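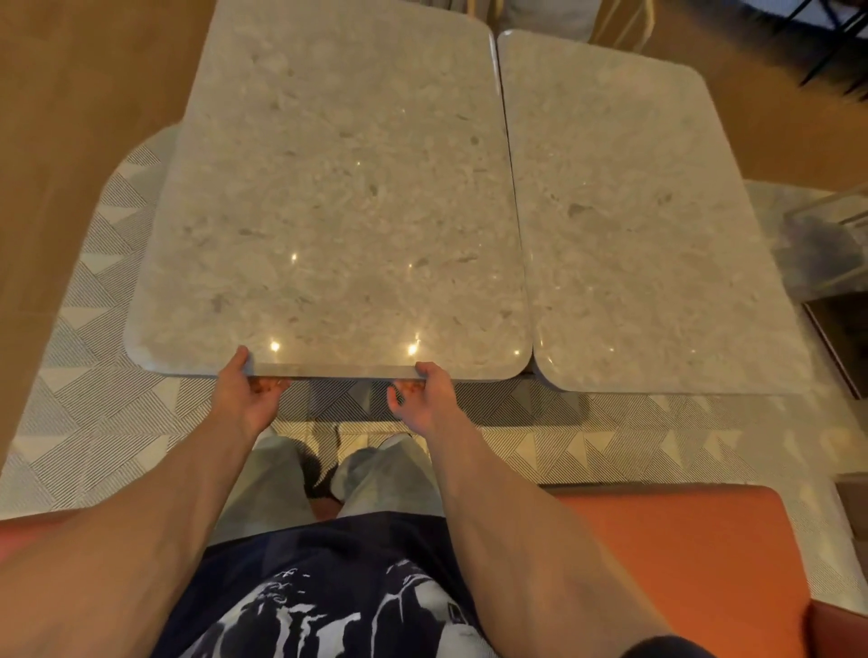
## 6. Table tasks

This section covers tasks in which the wearer grips, tilts or shifts a table while recording for Rendow. It applies at Apaza and at any other site with stone or marble tops. Read section 5 (fitting the Zumwood headset) first. Tasks with chairs and loose items are in section 7.

The robot policy is trained on what the hands do, so the way a table is handled matters as much as where it ends up. A poor grip that happens to work will be copied along with the good ones.

### 6.1 Before you record

1. Ask the site lead which tables may be moved. At Apaza this is Vicente Medina. Tables fixed to the floor, or with a cable running to them, are never used.
2. Clear the tops you are going to handle. Cups, menus and candles go on another surface, out of the walking route.
3. Try the weight with the headset off. Raise one edge by a finger's width and lower it again. If the top shifts on its base, stop and report it.
4. Check the rug. A base standing half on a rug and half on the floor can rock when the top is tilted.
5. Keep other people at least 500 mm from the table edges for the whole take.

> **Caution:** Stone tops are heavier than they look and may be only resting on the base. Do not tilt a top unless the site lead has told you how it is fixed.

### 6.2 Gripping and moving

1. Start the recording and hold both hands still in view for 3 seconds.
2. Take hold of the near edge with both hands, fingers curled underneath and thumbs on top. Keep your hands clear of the corners.
3. Lift or pull slowly. Keep your forearms in view and your head turned towards your hands. The headset follows your head, so a glance across the room loses the grip from the recording.
4. Watch the gap. Where two tables stand side by side, bring the moving one in with your hands on the near edge only. Fingers must never be on the side that is closing.

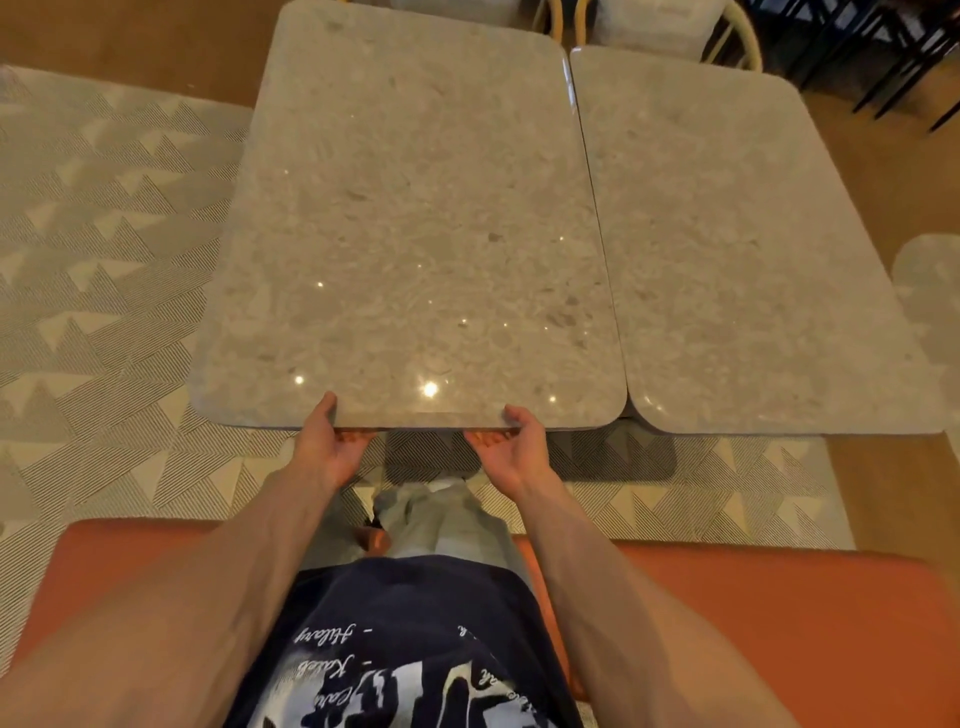
Small corrections are welcome. If the edges don't line up at the first try, carry on and adjust them in the same take. Do not stop the recording to start again with a tidier result, and do not cut the correction out afterwards. Takes with a correction are tagged `adjust` in Jirnwood.

5. Lower the table fully before you loosen your fingers. Slide them out one hand at a time.
6. Hold both hands still again, then stop the recording.

**Note:** Sitting and standing takes are both accepted, but do not change from one to the other during a take. If you sit, your feet stay flat on the floor and well back from the base.

**Note:** Polished tops reflect ceiling lights. A few bright points are fine. If the glare hides your fingers, move to the other end of the table or ask for the lamp to be dimmed.

### 6.3 When to stop

Let go only once the weight is down, then end the take, if:

- the top tips, slides or makes a grinding sound
- someone walks within reach of the table
- your wrists or back start to hurt
- the headset slips

After 9 takes, rest for at least one full take's length and swap wearers if you can. Tables that need 2 people are not recorded under this section. See section 8.

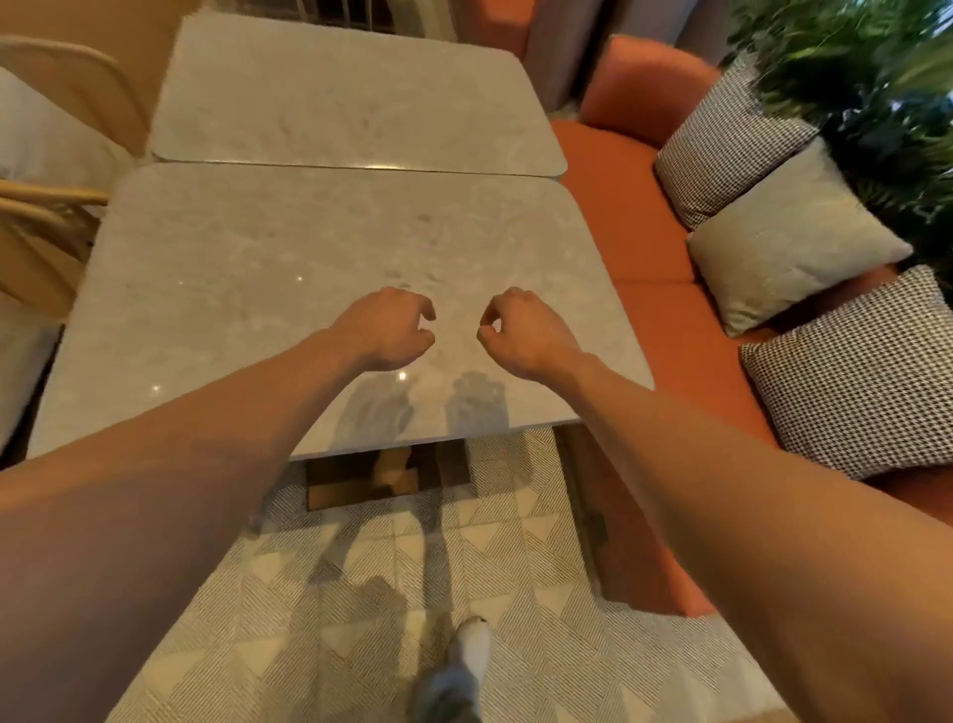
### 6.4 After the session

1. Put every table back where the site lead wants it, and check that none of them rocks.
2. Wipe finger marks off the tops with a dry cloth.
3. Upload the takes to Jirnwood before leaving the site. Enter the top material as the site lead gives it. If you don't know, choose "stone, other".
4. Report any chip or scratch to the site lead the same day, including ones that were there when you arrived.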